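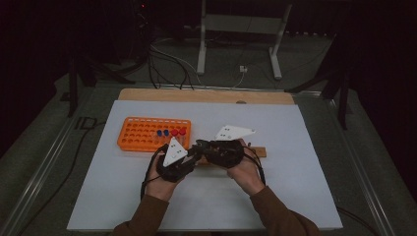 An orange rack with blue-capped and red-capped tubes, and a large white board.

Small parts table gets a new layout
January 2024
By the workshop editor, Clullotley

We have changed how the small parts table at Clullotley is arranged, and I would like to explain it before the spring groups begin. The large white board now stays on the table all the time. Small things are easy to see on it, and it wipes clean in a minute.

The orange rack has its place at the upper left. Please put capped tubes back standing up, blue caps together and red caps together, as they were before you started. Last May we found 31 tubes in the wrong drawers – it took a whole afternoon to sort them.

The thin wooden strips are kept in the Brosulix box under the window. We have 38 of them at the moment. Take one, lay it flat across the board, and work close to the middle, where the light is best. If a strip is split, do not return it to the box but leave it on the shelf by the door.

Kan, our second room, will get the same arrangement when the boards arrive from Vula. Until then, groups of more than four people should book two separate hours. The booking sheet hangs in the corridor, and the old one is no longer valid.

Spare caps can be requested at the front desk. We ordered 2000, so there is no need to save the cracked ones.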